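9/20/20
By Margareta Oprea

Hi, I'm Margareta, and I run Awan, a small sign and lettering shop in Deltuvville. We paint, cut and print signs for cafes, dentists, feed stores, churches, one very patient bowling alley... if it has a door or a wall, we've probably put a name on it!

I started out lettering truck doors in my uncle's garage in Jurby (cold in winter, worse in September when the wasps came in). I never planned on a company. Then the hardware store wanted a fascia board, and the bakery saw that and wanted one too, and before long I was turning down weekends with my own family to finish window gilding. So I rented a proper unit, hired help and bought a used flatbed printer that I still have mixed feelings about.

These days there are two sides to what we do. The hand-painted work is mine, mostly, and I'm slow and fussy about it. The printed side covers banners, vinyl, safety notices and product labels, and it goes out of our second place over in Tiltthorpe. Last year we made nearly 3,000 signs between the two, and I could tell you which ones I'd like to do over (the green one by the post office, I'm looking at you).
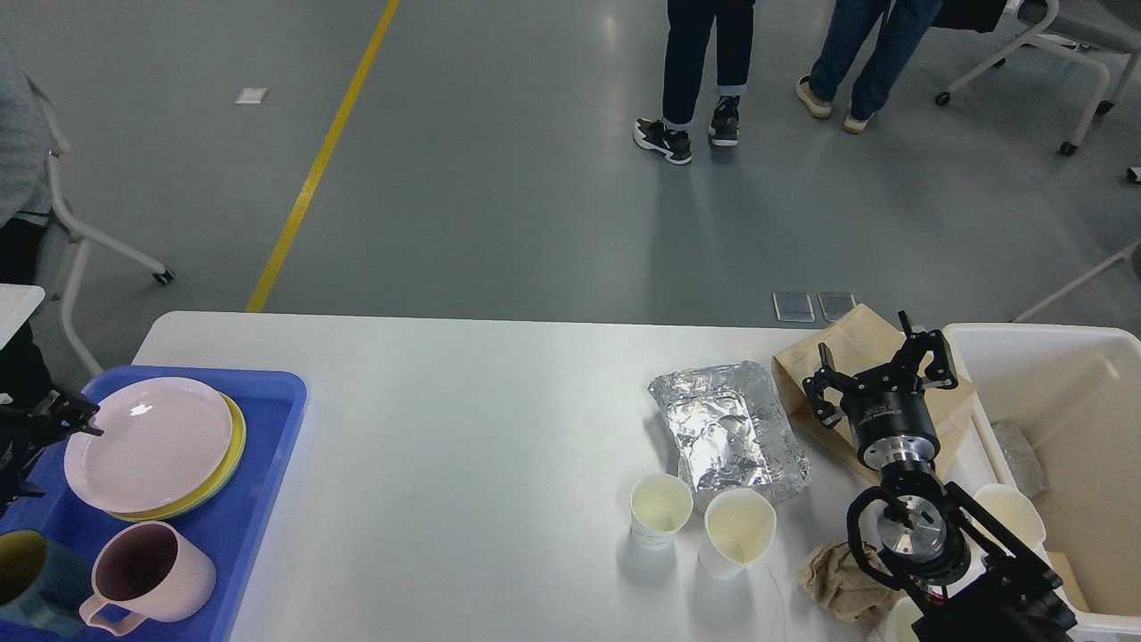 Plates, mugs and a foil container on the table.

People ask me about fonts all the time, and I love it, so please ask! My usual advice is to go bigger and use fewer words. Your phone number doesn't need to be on there three times. Bring me a sketch on the back of an envelope and I'll draw it up properly, then we'll argue about the color for a bit and you'll get a proof to take home and tape to your window. Walk across the street and look at it. If you can't read it from there, we change it.

Labels are a little different because we print those in rolls, and I like to run a short test on your own jar or box first. Paper that looks gorgeous on the desk can peel right off a curved bottle.
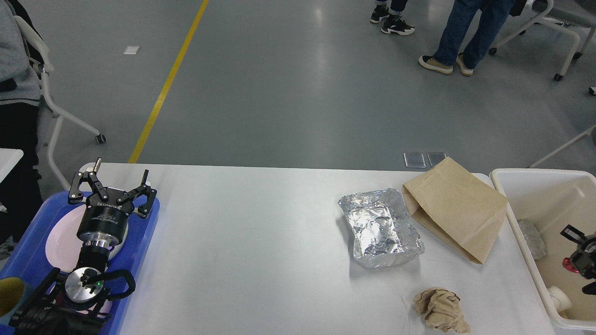
What's the smallest label order you'll take?
One roll, and that's 1,000 labels. Single signs have no minimum at all.

Come by the Deltuvville shop whenever the door's propped open, or leave a note in the box and I'll call you back once my hands are clean.

2 comments
Share this page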